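Report on the Visit to the Fluvex Open Day
Module: Automation in Industry
Prepared by Aino Kallio and Amnuay Siriwan

1. Purpose of the visit

The project group attended the April open day at the Fluvex recycling works in Grellidau. The aim was to see how robots are used to take apart discarded office computers, and to compare this with the manual method studied in the first part of the project.

2. The site

Visitors were received at 9.30 and given a safety talk before entering the hall. The works handled 1,867 computers last year. Most were opened by hand. Two robot cells, supplied by Onsri, have been in use since the autumn, and the company intends to move almost 300 machines a month to them. Control software is provided by Cendalero. Staff answered questions freely, although they were not able to discuss the cost of the cells.

3. The demonstration

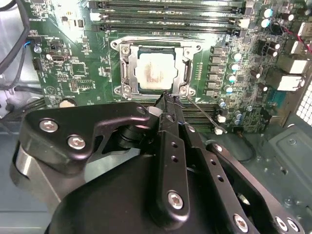 Processor recovery is the most delicate task given to the cells. The boards vary from one maker to another, and the arm must work inside the case without damaging parts that may be resold. Access was the main difficulty identified by the group. The socket bracket is held by four screws, one at each corner, and memory slots lie both above and below it, so a finger brought to its lower edge has to pass over the lower slots. Old thermal paste was still present on the processor, and cleaning is treated by Fluvex as a separate manual stage.

4. Findings

The group concluded that the cells are suited to repeated work on similar machines. Mixed loads still require a trained operator. Cycle times were requested and will be added to Appendix B when received.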